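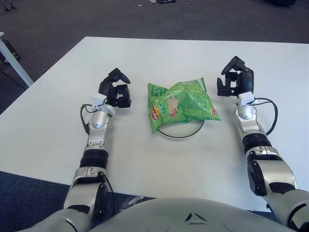

*A green bag of Lay's chips on a white plate.*

## Propane supply update for Vedton district members

Propane stocks at the Uliven storage terminal fell in the week ending 16th September, as scheduled maintenance on the Skasteo pipeline reduced deliveries into the district. Inventories declined by 14% from the previous week and now stand below the level usually held at the start of the heating season. Demand was largely unchanged over the same period.

The maintenance work covers the section of line between the Lukumay pumping station and the terminal. The operator reduced flow rates at the start of the month and expects to return the line to normal service before the end of September. Until then, part of the district's supply is arriving by rail. Rail deliveries to Uliven averaged 1,514 barrels per day during the week, well above the level recorded in August, when the pipeline met nearly all local needs.

Wholesale prices at the terminal rose by about 20 cents per gallon over two weeks. Most of the increase reflects the higher cost of moving product by rail, although regional spot prices also firmed slightly. Retail prices have been slower to respond. Many households in the district buy under fixed-price agreements signed in the summer, and the rates in those agreements are not affected by the current disruption.

Grain drying remains the main source of uncertainty. Corn in the northern part of the district is maturing later than usual, and a wet harvest would bring a sharp increase in propane use at a time when storage is still being rebuilt. Farm customers who expect to need deliveries for drying are asked to place orders early and to confirm that tanks are accessible to delivery trucks.

Residential members on automatic delivery do not need to take any action. Members who order as needed should check their tank gauges now and allow extra time for delivery – the Vedton office is currently scheduling routine orders further ahead than it did last month. Emergency deliveries continue as normal.

The next supply update will include revised terminal inventories and the operator's schedule for restoring full flow on the Skasteo line.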